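Student Project Report: A Rule Set for Hand-Held Gripper Demonstrations
Course module: Good Practice in Automation
16/02/2025

3. Scope

The rules in this section cover demonstration work at the Arinow teaching lab with two hand-held grippers and one operator. They replace the draft written in November, which was a shortened copy of the lab's Wada cell procedure. That procedure assumes a fixed arm behind a guard and says very little about cables, pad wear or where a demonstration starts.

The new draft contains 27 rules. Each one is marked as required or recommended, and only the required rules can stop a session.

3.1 Work surface

R4 (required). The white board carries only the object named in the task sheet.
R5 (required). The board is inspected for stains before the first run. Stains that cannot be cleaned are entered in the log.
R6 (recommended). A clear object is placed so that the operator can see its rim from the working position.

3.2 Grippers and cables

R9 (required). Jaws are fully open at the start of every demonstration.
R10 (required). Finger pads are examined at close range. Torn or hanging padding is recorded, and the supervisor decides on replacement.
R11 (required). Each cable leaves the gripper toward the operator's side and does not cross the board between the jaws and the object.
R12 (recommended). Bracket screws are checked at the start of the day and again after any drop.

The hands-on work used a clear plastic box as the test object.

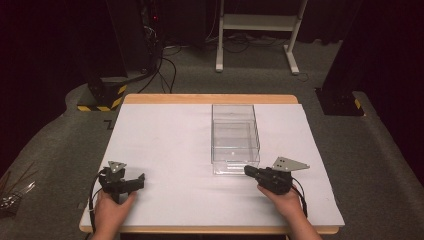
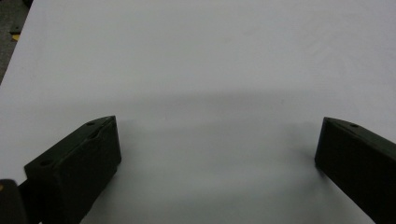
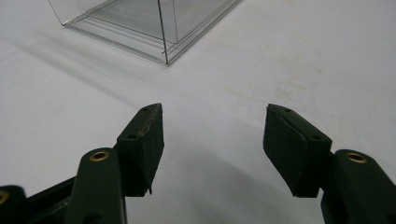
Gripper fingers spread open, the box ahead of the gap. 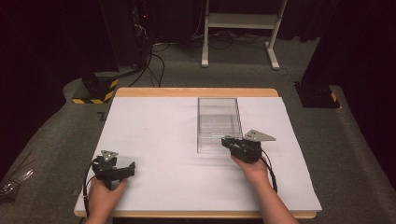 A reviewer from the Grerkuston group objected to R9, on the grounds that a fully open jaw is a poor starting point for thin objects and that the rule should give an opening per object class. We kept R9 as written for this version – a per-class table needs measurements we do not have – and listed the objection as an open item.

3.3 Logging

The log sheet follows the Altetti template used elsewhere in the course, with 2 fields added: pad condition and surface condition. During the trial period 119 demonstrations were logged. Of these, 3 were rejected under R11. No other required rule led to a rejection.

3.4 Open items

R6 is hard to audit. "Can see its rim" depends on the height of the operator and on the overhead lighting, and two auditors may disagree. A wording based on a marked position on the board would be easier to check, but it would also fix the object pose, and the task sheets call for variation.

R10 has no limit value. The supervisor's decision is final until a wear scale is agreed.

Comments

gridline_s: Does R11 apply between runs as well, or only while the operator is moving? Our version was silent on this and every group read it differently.

Pemmo: I would move R12 up to required. It takes a minute.

tolerance_stack: Agree with the reviewer on R9. Please post the table if you ever get the measurements.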